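Poltent Expands Two-Arm Training Library With Book Handling

Tuesday, August 1, 2023 – Poltent announced today that it has added book handling to Dander, its program for gathering examples used to train two-arm robot systems. The new work began in July and is led by Xuân Tôn.

Operators guide both arms through each task while joint positions and wrist camera video are recorded. Each station will log up to 20 examples per shift.

"Books differ in size, weight and cover, and a learning system needs to meet that range early," said Quyên Hồ, director of data operations.
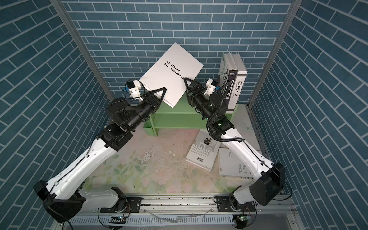 Two arms at a Dander station grip a copy of "La Dame aux camélias" in front of the shelf.

Founded in 2019, Poltent develops training data for robot learning.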